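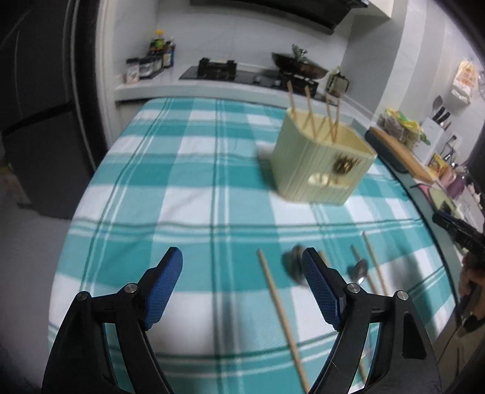 When I first started asking people in Hadangate what time they had their tea, I thought I was doing a project about clocks. I had a chart planned with hours along the bottom, and I expected to spend November filling it in. What I got instead was a great deal of talk about tables: who lays them, who clears them, whether they are used at all, and what has to be shifted off them first (post, homework, in one house a sewing machine that had not moved since spring). The things people eat with came into it far more than I had planned for. A checked cloth with wooden chopsticks and metal spoons lying on it tells you a fair bit about the meal that might be coming, and several people I spoke to explained their whole evening to me by starting with the cutlery drawer.

Why I chose the evening meal

My grandmother fed us at half past five, and if you were late you had it cold. My own household eats whenever the last person gets in, which can be nine o'clock, and my mother still apologises for it every time as though her own mother were stood in the doorway. I wanted to know how common that change was in other families and whether people minded. My tutor, Marcelle Huet, warned me early on that "the evening meal" was going to be slippery, and she was quite right. For some people tea is the meal and supper is toast. For others supper is the meal and tea is a drink. In the end I wrote "the main thing you eat after four o'clock" on every sheet, and even that caused an argument with a night worker who has his main meal at seven in the morning and did not see why he should be left out. I put him in.

How I went about it

The Plustton estate has 1,480 homes, so there was no question of getting round all of them on foot with a clipboard. I printed 250 short leaflets and put them through doors on the streets nearest the shops, asking whether anybody would keep a meal diary for a fortnight. The diary was a folded sheet with a line for each evening: what time you ate, where you sat, who was there and anything you felt like adding. I should have left more room for that last part! People wrote up the margins and over onto the back, and one lady pinned on an extra page about her late husband's opinion of gravy, which I have kept because it is lovely, although I could not find a place for it in the results.

By the end I had 212 evenings written up that were clear enough to use. I threw out any line with no time on it, and I am a little sorry about that now because some of those had the best comments. I also did longer interviews in people's kitchens, and two afternoons at Rocha, the café by the bus station, where the owner kindly let me sit in the window as long as I bought something. I bought a lot of flapjack.

What the diaries said

The busiest time to eat was between six and seven, which surprised me, as I had expected it to be later. Families with children at primary school kept to it most closely. After that the times spread out a good deal, with a small bump near nine that was mostly people home from late shifts at Barkness, where the big distribution sheds are. Several of those diaries show two sittings in the same house, with a plate put by under foil.

Where people sat was more mixed than I had guessed. The sofa did well in the middle of the week and the table came back at the weekend. A number of households used the table only when there was a guest, and were rather funny about it, as if the table belonged to the guests and they were just looking after it.

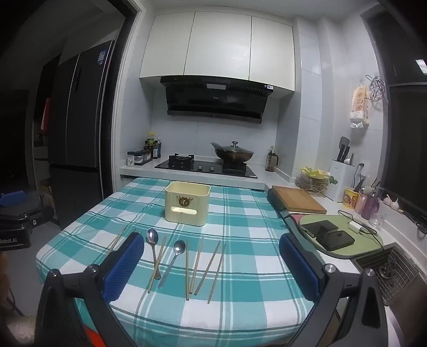
Laying the table

I had not planned a section on this, but it kept coming up. Sirkka Partanen moved to the estate eleven years ago and gave me one of my longest interviews. In her house the spoons and the chopsticks go down in one heap in the middle of the cloth and everybody helps themselves, a habit she picked up from a flatmate when she was a student. Her mother, visiting from Finland, still gets up and puts everything in its proper place before she will sit down. Sirkka lets her. She told me she finds it restful to watch, and that she has started doing it herself when she is on her own.

Others had rules they had never thought about until I asked. One father always lays for the number of people who live there even if somebody is out, and puts the spare set away again afterwards. A teenager told me that laying the table was the only job in the house he did not get told how to do, so he had made it his. Two sisters living next door to each other lay the fork and spoon on opposite sides and each blames their mother.

Things I would do differently

My leaflets went to the streets I could reach easily after college, so the far end of the estate is hardly in this at all. People who agree to keep a meal diary may also be people who rather like their meals, and I suspect I missed the evenings of crisps over the sink. I would ask about those more directly next time, perhaps by admitting to my own first. I would also start a month earlier, well clear of the run-up to Christmas, when half the diaries went a bit strange with works dos and mince pies.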